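Workshop notebook, input devices bench
Entry date: September 9, 2026
Subject: Likero wireless controller, stick drift and dashboard wake-up fault
Entered by: V. Achari

Purpose

To establish whether the drift reported on the Likero controller originates in the stick module or in the firmware of the Trancombe console, and to record the settings used so that the work can be repeated on the second bench.

Background

The Likero pads returned to us in March were cleaned, recalibrated and put back on the shelf without a full test. That was an error on our part. Two of them have since shown the same complaint: the dashboard cursor moves left with no hand on the stick, and the console wakes from standby during the night. The earlier entry treated these as separate faults. I now think they are one fault, for reasons given below.

Equipment

Trancombe console, retail unit, dashboard build 464.
Likero pads, 12 units, labeled L1 to L12. L7 has a replacement shell from another pad and its label is on the battery door.
Tallov USB logger, set to its fastest rate.
Bench supply in place of batteries for the long runs.

Method

Each pad was paired with the console and left flat for the warm-up period before any reading was taken. The left stick was pushed fully in one direction, released, and the resting value logged. This was done in each of the four main directions and then repeated for the right stick. The dead zone in the dashboard was set to its lowest value throughout. Venkatesh Achari took the readings on L1 to L8; the remaining pads were read on the second bench with the same logger.

For the wear test, L3 was placed in the cycling fixture and run for 2,000 full sweeps of the left stick. Resting values were logged before and after. The fixture arm needed tightening once during the run, and the counter was stopped while this was done.

Observations

Pads L2, L5 and L9 rest to the left of center after a push to the left, and return to a normal value after a push to the right. The offset is small. With the dead zone at the factory setting it would not be noticed in most games, although it would be noticed in the menus of Wannasri, where the map scrolls on very light input.

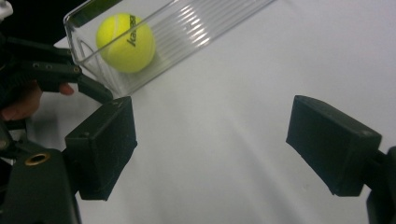
The remaining pads rest within the limits printed on the module sheet. L11 was slow to pair and had to be reset with the pin button, but its sticks are in good order.

L3 was within limits before the wear test and remained so afterward. The offset grew slightly on the vertical axis only. I do not regard this as evidence of early wear, but the log has been kept under the pad's number.

On the wake-up fault: the console accepts stick movement as a wake signal for a short time after it enters standby. A pad resting off center sends a steady stream of small values, and the console reads the first of these as a deliberate movement. L5 woke the console on 3 attempts in a row. With the dead zone returned to the factory setting, the same pad did not wake it at all. L1, used as the control, did not wake it under either setting.

Discussion

The results point to the stick module on the affected pads, with the low dead zone making the effect visible. The firmware is behaving as its notes describe. Whether a console should wake on so small an input is a fair question for Trancombe, and I have drafted a note to their support desk, but it is outside the scope of this bench.

The cleaning done in March did not cure the fault and may have hidden it for a time. Contact cleaner should not be recorded as a repair on these pads unless a resting log is attached to the job sheet.

Actions

L2, L5 and L9 to have the left module replaced. Check the solder on the ground leg before refitting the shell, as the pad on the board is thin and lifts easily.
Dead zone on the console returned to the factory setting – done.
Second bench to repeat the standby test with L9 before its module is removed.
Job sheet to be given a line for resting values, left and right.
L7 label to be moved to the underside of the shell.

Logger files are in the shared folder under Likero, sorted by pad number. The file for L4 contains a false start at the beginning and should be read from the second marker onward.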